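Home Facilities Checklists Forms Contact

Palham Community Rooms
Worktop and Metal Container Inspection – Checklist with Comments

Area: Priltitz Room, wooden table and stainless-steel box
Period: October
Inspector: Vicente Zúñiga

To be completed before the room is released to the next group. Mark each line Pass, Attention or Fail. Any line marked Attention requires a comment.

1. Table stands level and does not rock under hand pressure.
Pass.

2. Table height from floor within 2 cm of the room schedule.
Pass.

3. Varnish unbroken across the top; no raised grain or splinters.
Pass. The oval figure in the grain is natural to the wood and is not to be recorded as damage.

4. Edges and corners of the table free of sharp or lifted wood.
Attention. One rough spot on the underside at the window end. Sand lightly and seal.

5. Metal box sits flat on the table, with its full base supported.
Pass.

6. Box set back at least 20 cm from the front edge of the table.
Attention. Measured at 23 cm on arrival, but there is no mark to show users the correct position. Apply a discreet marker to the rear edge.

7. Vertical edges and corners of the box free of burrs.
Pass. Checked with a gloved hand.

8. Steel surfaces clean, with no rust or pitting.
Pass. The uneven gray tone was wiped and examined closely – no corrosion found. Do not use abrasive pads, and always wipe in the direction of the brushing.

9. Underside of the box clean; no grit that could scratch the varnish.
Pass. Two persons are required to lift the box for this check.

10. Cleaning product as listed on Sheet 66.
Attention. The bottle in the cupboard was an older Ollo spray no longer on the sheet. Removed and replaced.

Outcome: room released, with items 4 and 6 to be closed before the next inspection. Item 10 closed during the visit. Completed sheets are returned to the Alarcón office and kept with the room record.

Related items
Folding Chairs and Stacking – Checklist
Sinks and Drains – Checklist with Comments
Reporting a Damaged Surface
Room Release Form
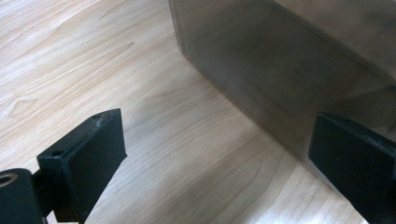
Wooden tabletop and stainless-steel box, items 3 and 8.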